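Friday, late

Up at 5, couldn't sleep. Moving boxes everywhere, lease on Griseck Street ends end of July and I still havent called the van people. Called finally at lunch. 300 for the half day, 57 more if they do the stairs. Said yes to the stairs. My back says yes too.

Nanami came by with tape and a bag of plums. Packed the kitchen, mostly. Found the Denetti coffee pot I accused my brother of stealing, so will have to phone him. Ugh. Laundry still to do before any of the clothes can be boxed, jeans and socks in a heap.

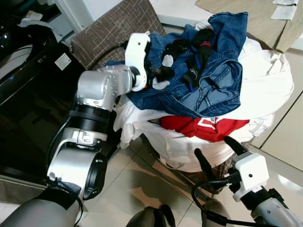
So do I take the big bookcase or leave it?

Leave it. It won't go round the landing at the new place, and the guy downstairs offered 200 for it.

Bank again after that. Deposit came back short, they want the form re-sent, ref ends 3637, write that down somewhere better then this. Rain all afternoon. Ate plums for dinner standing up.

Tomorrow: books, bathroom shelf, keys copied, phone brother (be nice). Change address with the dentist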